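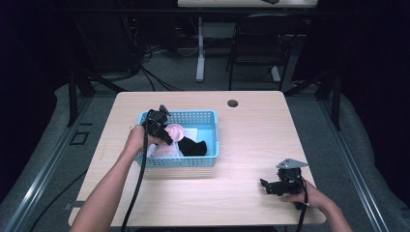 Laundry in a small apartment: what works for us

Posted 2019-08-26 in Home tips

We live in an apartment of two rooms in Cerodham, on the fourth floor, without a balcony. The washing machine stands in the bathroom and the drying rack stands wherever there is space that day. In the first winter I made many mistakes with the laundry, and the towels smelled like an old cellar until spring. I write down what I do now, maybe it is useful for somebody with the same kind of home.

Sorting

I sort when I take the clothes off, not on washing day. Dark things go in one bag, light things in another, and both bags hang on the inside of the bathroom door. Small things such as socks and cloths I put in a mesh bag, otherwise they go behind the rubber ring of the door and I find them a week later.

New black cotton I wash alone the first two times. If you are not sure about a color, wet one corner, press it on a white paper towel and wait a minute. When the paper stays white, it can go with the rest.

How full is too full

Put your flat hand on top of the dry clothes in the drum. If it fits between the clothes and the top of the drum without pushing, the load is good. My machine is a Narkus, an older model that spins at 1100, and with a full drum it walks a little over the tiles. A smaller load comes out less wrinkled and also dries faster on the rack.

Detergent

I used too much for years. The water where we live is quite soft, and half of the cap is enough for a normal load. Too much detergent stays in the fabric and makes towels stiff and gray. If this has already happened, wash them once at 60 degrees Celsius (140 Fahrenheit) with no detergent at all. You will be surprised how much foam there is.

I do not use fabric softener for towels. They feel nice, but they take up water badly. For shirts it is a question of taste.

Drying inside

This was my biggest problem. Some rules I follow:

Shake every piece hard, two or three times, before it goes on the rack.
Leave one free line between heavy pieces like jeans and sweatshirts.
Hang shirts on hangers and close the top button.
Turn pockets inside out, also the small one in the jeans.
Open the window wide for 5 minutes, close it, and do the same again after some hours. A window that is open only a little all day makes the wall cold and does not help much.

In January I put a small fan on the floor, pointed at the bottom of the rack and not at the top. It uses very little power and the clothes are dry by the next morning – before, it took almost two days. I bought mine at the Clumis shop near the station, the simplest one they had.

Folding

Clothes which lie overnight in a pile get deep wrinkles, and then you must iron. I fold on the same evening, on the kitchen table, after I wipe it and let it dry. A plastic basket with holes in the sides is better for carrying than a closed one, the air can go through if something is still a little damp at the seams. Touch the seams and the waistband before you fold. If they feel cold, they need more time.

T-shirts I fold in three along the long side and then in half, and I stand them in the drawer like books. Bed sheets go inside their own pillowcase, so the set stays together.

Cleaning the machine

Once a month I take out the detergent drawer and wash it with an old toothbrush. The filter at the bottom I open every second month. Put a flat baking tray under it first – more water comes out than you expect. Switch the machine off and let the water cool before you do this. After the last load of the day I leave the door and the drawer open.

Stains, short list

Coffee: cold water at once, then dish soap, then normal wash.
Grass: rubbing alcohol on a cloth, but test on an inside seam first.
Candle wax: let it get hard, scrape it with a spoon, then iron between two sheets of kitchen paper.
Tomato sauce: rinse from the back side of the fabric.

Next time I will write about how to store winter blankets when there is no closet for them.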